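Negin had the box open on the table before Ivone was even up. Bus at six. No time. Chocolate for the road, one red can, lid standing up, fine, good.
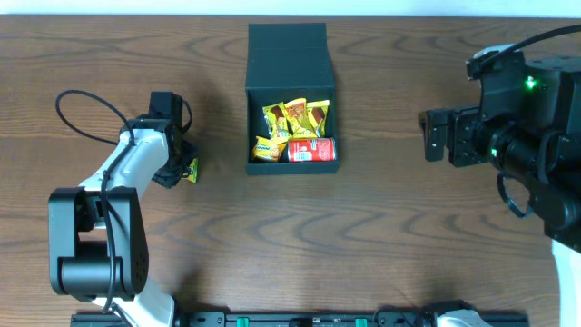
Snacks, mostly in.

"You packed like this in April too," Ivone said from the door. Hair everywhere. "And we ate it all before Lund."

"So? Then we ate it." She had 29 dollars and teh tickets. Where were the tickets.

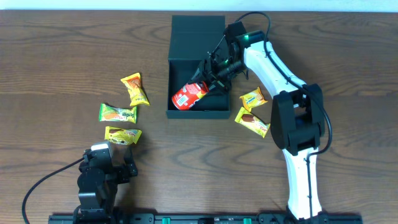

"Are you coming back?"

"Ask me when I get there."

Shoes. Keys. Ivone found the tickets in the bread drawer and held on to them a second too long.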